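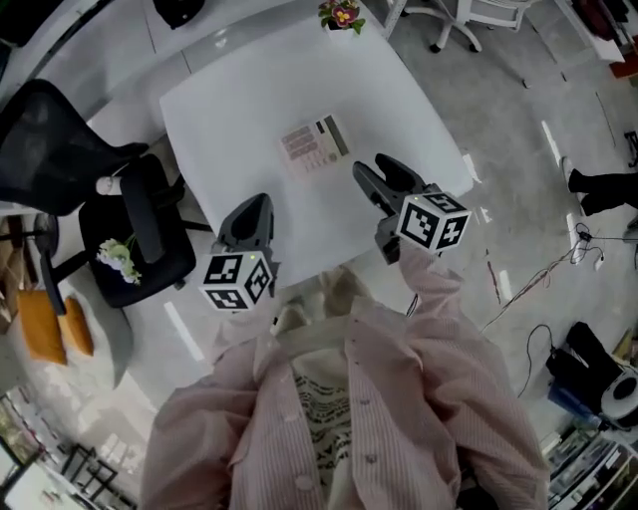 Most offices I have worked in bought their tables for the number of people who could sit at them and gave no thought to what would end up on top. I think that is the wrong way round. A shared table is only as good as the amount of it you can use at three in the afternoon, when everyone has been putting things down since nine. A big white top with one small potted plant at the far edge is close to what I would ask for. The flower is pink and yellow, it takes up the space of a mug, and you can still spread your work out in front of it.

I spent 5 years in a shared office in Tindunbridge where the main table was treated as storage. Post, chargers, a box of samples from Lodero that stayed there from November until the spring. People complained there were too few desks, and the firm upstairs, Beddoe, offered to rent us another room. We looked at the cost and cleared the table instead. It took two of us a morning.

The chairs are the harder part. An empty office chair fills up faster than any shelf, usually with coats and bags, and I have done it myself with a bunch of flowers I meant to put in water. I don't mind that for an hour. I do mind it when somebody comes in for a meeting and has to stand while a seat is emptied for them.

The usual answer is to buy more furniture. At the Filumdale office they spent £694 on a set of drawers so the table would stay clear. The drawers were full in a month and the table looked the same as before. I would have spent £100 on hooks by the door and kept the rest.

Some people say a bare table makes a room feel cold, and they have a point. I would keep the plant, and put a couple of bright cushions somewhere low if there is room – they do more for a plain grey floor than a bowl of pens does for a table. After that I would leave the top alone and wipe it down at the end of the day.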